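Stuster 300 Compressed Air Duster

Your computer is full of cat. If you don't own a cat, it is full of somebody else's. The Stuster 300 is a small electric blower for people who have put off opening the case since last November and would like the whole business over before lunch.

It replaces the canned stuff, which runs out halfway through and gets cold enough to chill a beer. Charge the Stuster, press the trigger, and stand upwind. We mean that last part. Dilani Khondokar, who wrote the manual, did her first test in a white blouse. 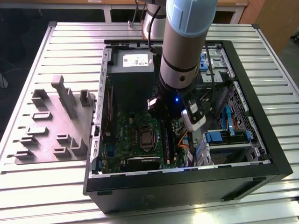 Tower on its side, panel off.

What's in the box
Stuster 300 blower
2 nozzles (narrow, and slightly less narrow)
Brush tip
Charging cable
Manual, 5 pages, one of them blank

Run time: 18 minutes on a full charge
Speeds: 2
Color: gray, or Sillemer Green if we have any left
Sold by: Nasr Workshop Supply

Before you start
Shut the computer down, unplug it, and take it outside or to a room you don't much like. Hold fan blades still with a finger while you blow, and use short bursts. Leave the power supply closed and clean it through the vents only.

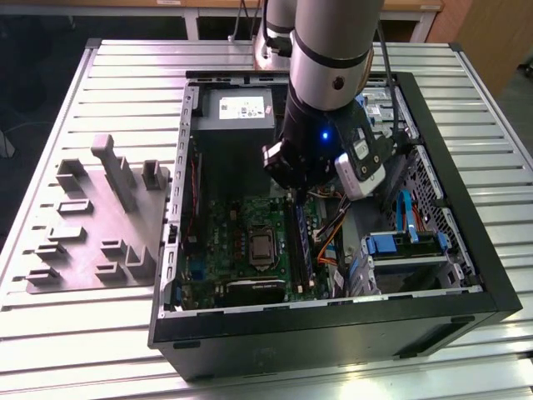

The power supply sits at the top of the case here, with a label on it.

Will it dry a keyboard after a coffee spill? It will move the coffee around. Will it inflate a pool float? Nest Trevor in our returns department has asked us to say no.

The foam-lined Punonden carry case is sold separately. It fits the blower and both nozzles. The brush tip goes in your pocket.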